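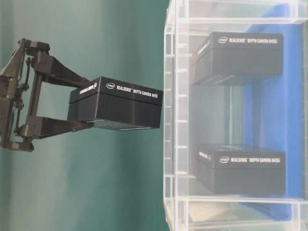

Photo: Trotlow bench log, August

Shelf insertion with a parallel-jaw gripper, clear acrylic
Print this thread | E-mail this thread

ravn_user: Trained on 300 demos of D435 boxes going into the middle gap. 53 failures in 429 trials, mostly the leading end catching the notched edge.

skikmont: Sounds like depth noise from the acrylic. Mask it.

ravn_user: Policy is RGB only. No depth input.

brulano7: Then I'd blame grip offset. The jaws hold the box near one end, so small pitch errors grow at the tip. 2,000 demos won't fix that.

skikmont: Disagree. More demos with varied grips would.

Comments (2)
tw_k: Was wall color held fixed?
ravn_user: Yes, all trials.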